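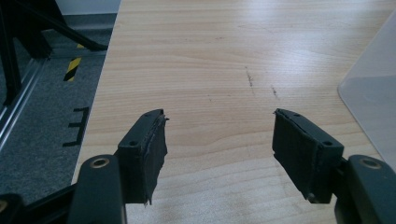

5.3 Pad wear and the slipping failures

Figure 4. Hand-held gripper over the work table, fingers open. The foam on the left finger is frayed, with a ragged strip hanging at its lower corner; the right pad is less worn.

We would have liked to report that our dropped objects came from some deep problem in the policy, and for a good part of May we believed exactly that. Of 3,000 demonstrations gathered with the Dadby gripper, 253 had to be thrown out for slips, and we spent many patient evenings looking for the reason in the pose tracking. It was Tadeo Barrientos who finally suggested that we look at the foam (Figure 4), and we remain very grateful to him!

Loose foam does two kinds of harm. A hanging strip can fold under the pad as the fingers close, so that a small part is held on a ridge and turns in the grip. It also changes the look of the fingertips in the wrist view, and a policy trained on fresh pads then meets something it has seldom seen.

We now inspect both pads before every session and replace them as a pair after 200 grasps, or sooner if any edge has begun to lift. Slipped trials are kept in a separate folder, with the pad condition noted beside each one, for anybody who would like to study them further.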